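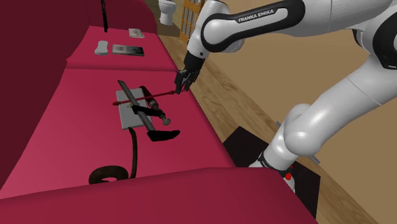 Week 4 notes: demonstrations, kinesthetic and teleop

Notes for the lab section, J. Caron's half. Qiuyue Yao does the learning half next week, so hold the policy questions for her. Updated 2025-04-24, old version had the wrong handin list.

Where we are

Last week: trajectories from a planner. Somebody writes down the goal, the planner finds a path. This week a person supplies the path. Two ways in:

Kinesthetic — hands on the arm, arm in gravity compensation, you push it through the task.
Teleoperation — hands somewhere else (SpaceMouse, VR controller, leader arm), the robot follows.

Same output in both cases, a time series of states and actions. Very different quality of data though, see below.

Kinesthetic teaching

Good: you feel contact. If the rod binds you know right away, through your own wrists. No mapping to learn, beginners get something usable on the first day.

Bad: your arms end up in the camera view. The policy sees a human in training and no human at test. Fix is to record the joint path by hand, then replay without the person and record images during replay. Replay only works if the objects are back where they started, so mark the positions.

Also bad: what is the action? The motors weren't commanding anything except gravity comp. Usual trick, take the next measured joint position as the action. OK for free motion. In contact it's poor, the force you applied with your hands is not in the log anywhere unless you have a force sensor and know which side of it you pushed on. Push above the sensor, not at the fingers.

Gripper is awkward by hand. Use the button or a foot pedal, don't pry the fingers.

Teleoperation

Good: clean images, real commanded actions, and it's the only one of the two that works in sim (nothing to grab hold of).

Bad: slow, no feel. People overshoot, stop, correct, stop again. Those pauses get learned. A policy trained on hesitant demos will happily sit still forever because "don't move" was a common answer in that state.

Mapping. Three things to settle before you record anything:

1. Frame. Base frame or tool frame. Base is easier while you face the robot, tool is easier for insertion and turning. Pick one, write it in the log header, do not switch halfway.
2. Scale. Hand motion to tool motion. Start under 1 to 1 for fine work.
3. Clutch. Button held = robot follows. Released = you can move your hand back to somewhere comfortable. Most bad demos in last year's batch were clutch mistakes, operator releases in the middle of a turn and the wrist jumps on re-engage. Zero the offset at every re-engage!

Worked case: the clamp on the sofa

Simulated Franka, two-finger gripper, clamp on a grey plate on the seat cushion. The operator is bringing the fingers to the right end of the red rod. The rod lies across the screw piece and the long bar. Room is cluttered on purpose, there's a cable or hose running down the front of the seat and small stuff on the next cushion. We want demos that don't rely on a bare tabletop.

Before you press record, split the task up on paper:

a. approach from over the rod, fingers pointing down
b. align the fingers with the rod, the opening goes across it and not along it
c. close
d. move the rod, whatever the task card says
e. open, retreat straight up, stop

Phase b is where the time goes. The rod is thin, small yaw error and you pinch it crooked. From a single fixed view you can't judge depth very well, so switch to the wrist view or orbit the camera. Log which views were on.

Phase d: if the card says turn, think about where the rotation axis is. It is not at your fingers. The tool has to travel an arc while the wrist turns with it. Most people turn the wrist only and the rod slips. Practice this one with recording off.

And the joint limits. Last joint on the Franka does not go round forever. If you start the grasp near the end of its range you run out halfway through and have to regrasp. Regrasp is allowed, just do it on purpose: open fully, back off, unwind, come in again. Better still, start from the far end of the range. Look at the joint readout before phase c.

Sim vs. real for this lab

Contact in sim is forgiving in odd places and harsh in others. Thin objects can get squeezed right out of the fingers, or stick when they shouldn't. Don't learn your grip habits from it. What carries over: phase order, clutch discipline, choice of frame. What doesn't: how hard to close, how fast you can come down.

Recording tools

We use Kelidine for input and logging, Kaltimar for replay. Kelidine writes one file per demo. Don't rename the files, Kaltimar matches on the name. If Kaltimar says "no header" you stopped recording before the first state came in, delete and redo.

Resets: scene randomizer moves the plate a little every time. Leave it on. If you find a pose you like and keep it, your policy learns that one pose.

What counts as a good demo

- starts and ends with the arm still and the gripper open
- one stragety per group. If half of you come in from the left and half from the right the average of the two goes nowhere useful
- no long stops
- recoveries are fine, keep them! A missed grasp followed by a clean correction is worth having. Covers states the perfect demos never visit
- a dropped rod that can't be reached anymore = failed. Label it failed, keep the file

Group target is 100 demos. Timmermans' group handed in 93 usable last year and that was fine, the rest were labeled failed and they said so. Do not pad with copies, Qiuyue checks.

Operators: 2 per group, swap when tired. Put initials in the header. Style differs between people more than you'd expect, and we will plot it next week.

Common mistakes, short version

Recording during practice. Switching frame mid session. Watching your hand and not the screen. Closing the gripper before motion has settled. Forgetting the clutch offset. Trimming the files by hand and leaving the timestamps wrong.

Questions for discussion

Why might a policy cloned from 100 smooth demos do worse than one from fewer, messier ones? Think about where it ends up after its first small error.

For kinesthetic data with replay, which errors does the replay remove and which does it hide?

If you could add one signal to the teleop setup (force on the operator's hand, a contact sound, a second view), which phase does it help?

Hand in

Demo folder, header sheet, one page on what your group chose for frame / scale / clutch and why. Upload to the Gelton share. Real arm sessions open in June, sign up only after your sim folder is accepted.

Reading: chapter 2 of the course pack, skip the part on reward shaping for now, thats week 6.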